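報道関係各位
2020年11月1日
Sernenora株式会社

Jasexホテル、客室区分の再編および長期滞在用客室「Tuncerフロア」の受付開始について

Sernenora株式会社(以下「当社」)は、当社が運営するJasexホテル(所在地:Kondon地区、総客室数191室)において、客室区分の再編を実施し、長期滞在用客室「Tuncerフロア」の予約受付を本日より開始しましたのでお知らせします。あわせて、給湯設備および換気設備の更新、朝食提供方式の変更、宿泊約款の一部改定を行います。

1. 再編の概要

Jasexホテルでは従来、客室をベッドの構成のみによって区分し、眺望、階、浴室の仕様については同一区分内での差異を料金に反映していませんでした。このため、同じ区分で予約した場合でも、浴槽付きの客室とシャワーブースのみの客室のいずれが割り当てられるかは到着時まで確定しないという状態が続いていました。

新区分では、ベッドの構成に加えて浴室の仕様を区分の要件とし、予約時点で浴槽の有無が確定するようにします。眺望については、中庭側と道路側を予約時に選択できる項目とし、区分としては分けません。階の指定は従来どおり希望として受け付けますが、確約の対象外です。

新しい客室区分は次のとおりです。

シングル(シャワー)
シングル(浴槽)
ダブル(シャワー)
ダブル(浴槽)
ツイン(浴槽)
アクセシブルツイン(車いす対応浴室)
Tuncerシングル(長期滞在用、シャワー)
Tuncerツイン(長期滞在用、浴槽)

旧区分の「スタンダード」「スーペリア」の名称は廃止します。旧区分で受け付けた予約については、予約時の条件を維持したうえで、新区分のうち同等以上の客室へ振り替えます。振り替えに伴う追加料金は発生しません。浴槽付きの客室を希望する旨が備考欄に記載されている予約は、浴槽付きの区分へ優先して割り当てます。

2. Tuncerフロアについて

全191室のうち40室を長期滞在用客室とし、独立した階層に集約します。対象となる階では、エレベーターの停止にルームキーによる認証を必要とします。

各室には、電気調理器(一口)、冷凍室付き冷蔵庫、電子レンジ、流し台、食器棚を常設します。調理器具と食器は基本セットを室内に備え、追加の器具はフロア内の備品庫から貸し出します。油を多量に使用する調理および室内での燻煙を伴う調理はできません。煙感知器は調理区画の位置を考慮して再配置しており、調理時の蒸気による誤作動を抑える設定としていますが、調理中は換気扇の常時運転をお願いします。

執務用の机は、壁面に固定した従来の化粧台兼用型から独立型に変更しました。机上の電源口は天板の奥側に設け、照明の電源とは別回路としています。椅子は座面高の調整が可能なものを採用しました。ベッドと机の間には可動式の仕切りを設け、同室者の就寝中に机上灯を使用しても光が直接届きにくい配置としています。

洗濯設備は室内に設けず、フロア共用の洗濯室を新設しました。洗濯室の利用料は宿泊料金に含まれます。空き状況は客室のテレビ画面で確認できます。洗剤は自動投入式ですが、香料を含まない洗剤を希望する場合は手動投入に切り替えられます。乾燥機のみの利用も可能です。利用時間は7時から23時までとし、終了時刻を過ぎて運転が継続する設定は受け付けません。

清掃および寝具類の交換は、滞在中の所定の曜日に実施します。タオルの交換は清掃日以外でも、使用済みのものを室外の回収袋に入れることで随時対応します。清掃を希望しない場合も、設備の安全確認のため、定められた間隔で係員が入室します。入室の日時は事前に書面で通知します。

3. 給湯設備の更新

客室系統の給湯は、これまで開業時に設置したボイラーによる一括加熱方式としていました。この方式では、朝の使用が集中する時間帯に上層階で湯温の変動が生じやすく、当社が実施した宿泊者調査でも設備に関する指摘の上位を占めていました。

今回の更新では、熱源をヒートポンプ式給湯機と補助ボイラーの併用に改め、夜間に貯湯した湯を朝の時間帯に優先して供給します。貯湯槽は系統ごとに分割し、点検時に一方を停止しても他方から供給を継続できる構成としました。返湯管の経路も見直し、末端の客室で湯が設定温度に達するまでの待ち時間を短縮しています。

浴室の混合水栓はすべてサーモスタット式に統一しました。従来の二ハンドル式水栓は全客室から撤去済みです。シャワーヘッドは手元で止水できるものを標準とし、アクセシブルツインでは座位で操作できる高さに操作部を設けています。

4. 換気および空調

客室の換気は、廊下側からの給気に依存する方式を改め、各室に全熱交換器を設置しました。外気は熱交換を経て室内へ供給され、浴室から排気されます。廊下は客室に対して独立した給気系統とし、客室間および廊下との間の空気の移動を抑えています。

空調は客室ごとに冷暖房の選択が可能です。更新前は季節ごとに館内一括で冷暖房を切り替えており、5月など気温の変動が大きい時期には、日当たりの異なる客室間で室温に差が生じていました。更新後は切り替え期の制約がなくなります。設定温度の範囲は従来と同一です。

窓は安全上の理由により開口幅を制限していますが、すべての客室で開閉できます。窓が開いている間は、当該客室の空調を自動的に停止します。
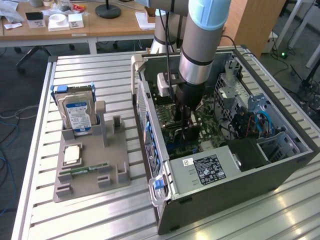
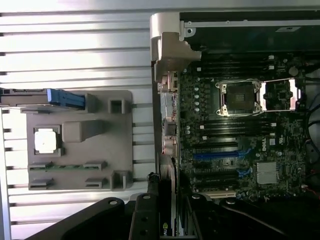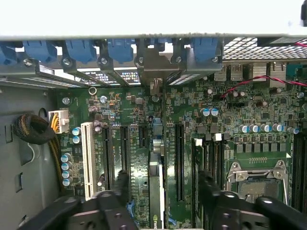
写真:いずれも筐体を開いたコンピュータの内部が見える状態

5. 朝食提供方式の変更

1階レストランの朝食は、ブッフェ形式から、主菜を選択する定食形式に変更します。主菜は和食、洋食、植物性食材のみを使用した献立の中から着席時に選択します。汁物、飲料および果物は、係員が配膳台から提供します。

提供時間は6時30分から10時までとし、入店の最終受付は9時30分です。混雑の分散を目的として、前日の21時までに入店時刻を指定した宿泊者を優先して案内します。指定がない場合でも利用できますが、時間帯により待ち時間が発生します。

持ち帰り用の朝食箱も用意します。受け取りはレストラン入口の窓口とし、前日の21時までの予約が必要です。朝食箱の内容は選択できませんが、特定原材料を含まない箱への変更は可能です。アレルギー対応については、予約時または前日の申告に基づき調理区画を分けて対応します。ただし、同一の厨房を使用するため、微量の混入がないことを保証するものではありません。

Tuncerフロアの宿泊者については、朝食を宿泊料金に含めず、利用した日数分を精算時に請求します。

6. 宴会場および会議室

2階の大宴会場(床面積約600平方メートル)は、可動間仕切りの更新により分割利用が可能となりました。間仕切りは遮音性能を従来品より高いものとし、隣接する区画で同時に催事を行う場合の音漏れを低減しています。天井レールの位置を変更したため、既存の会場図面とは分割線が異なります。主催者および施工会社におかれては、改定後の図面をご使用ください。改定図面は宴会予約係から提供します。

会場の床荷重、搬入口の有効寸法、吊り物の許容荷重に変更はありません。電源容量は区画ごとに独立して確保し、隣接区画の使用状況による影響を受けない構成としました。搬入用エレベーターは、催事の前日および当日に限り、主催者による時間指定予約を受け付けます。

会議室の時間貸しについては、最低利用時間を短縮し、宿泊を伴わない利用も受け付けます。利用前後に室内の換気時間を設けるため、連続する予約の間には所定の間隔が入ります。

7. 料金およびキャンセル規定

宿泊料金は宿泊日および区分により変動します。Tuncerフロアの料金は滞在期間に応じた段階制とし、延泊により次の段階に達した場合は、到着日に遡って該当する段階の料金を適用します。短縮した場合は、実際の滞在期間に対応する段階で再計算します。

付帯料金は次のとおりです。

駐車場(宿泊者、1泊1台):3000円
会議室利用に伴う駐車:主催者との契約による
自転車の保管:無料(地下駐輪場、台数に制限あり)
出発後の手荷物預かり:当日中は無料
客室用加湿器の貸出:無料
追加寝具:区分により異なる

駐車場は機械式であり、車両の寸法および重量に制限があります。制限を超える車両は平面区画を案内しますが、平面区画には事前の予約が必要です。満車の場合は近隣の提携駐車場を案内し、その場合の料金は提携先の規定によります。

キャンセル料の起算時刻は、従来の正午から、到着予定日の前日18時に変更します。Tuncerフロアには別の規定を適用します。旅行会社または予約サイトを通じた予約には、各社の規定が適用される場合があります。今回の発表以前に成立した予約については、予約時点の規定を適用します。

8. 宿泊約款の改定

改定の対象は、客室の用途、入室点検、遺失物の保管、および到着時刻の取り扱いに関する各条です。主な変更点は次のとおりです。

到着予定時刻を過ぎても連絡がない場合の取り扱いについて、従来は自動的に予約を解除する規定としていましたが、事前決済が完了している予約はこの規定の対象から除外します。

客室内での執務およびオンライン会議は、宿泊者本人によるものであれば制限しません。客室への来訪者の入室は認めず、面会にはロビーまたは会議室を利用するものとします。

遺失物の保管期間の起算日を、発見日から出発日に改めます。飲食物および開封済みの衛生用品は、保管の対象外です。

改定後の約款全文は、各客室の案内冊子およびフロント備え付けの書面で確認できます。

9. 工事の状況と今後の予定

給湯設備、客室換気設備およびTuncerフロアの内装工事は完了しています。残る工事は、正面玄関の風除室の改修、駐車場の案内表示の交換、および屋上機器の防音壁の設置です。風除室の改修期間中は、北側の副玄関を使用します。副玄関には段差がないため、車いすおよびキャスター付き手荷物の通行に支障はありませんが、車寄せには屋根がありません。

防音壁の設置工事は日中に限って実施します。工事音が届く可能性のある最上階の客室については、工事期間中の連泊を他の階で受け付けます。

来年5月には、1階レストランのテラス席の供用を開始する予定です。テラス席の営業時間および提供品目は、決定次第、別途発表します。

10. 施設概要

名称:Jasexホテル
所在地:Kondon地区
運営:Sernenora株式会社
総客室数:191室(うち長期滞在用40室)
付帯施設:レストラン、ラウンジ、大宴会場、会議室、洗濯室、駐車場、駐輪場
チェックイン:15時
チェックアウト:11時(Tuncerフロアは12時)
館内:全面禁煙(喫煙所は地下に設置)

本件に関する報道機関からのお問い合わせ
Sernenora株式会社 広報担当

ご宿泊に関するお問い合わせ
Jasexホテル 宿泊予約係(受付時間 9時から19時)

宴会場および会議室に関するお問い合わせ
Jasexホテル 宴会予約係(受付時間 10時から18時)

本資料に記載の内容は発表時点のものです。設備の仕様、料金および提供時間は予告なく変更する場合があります。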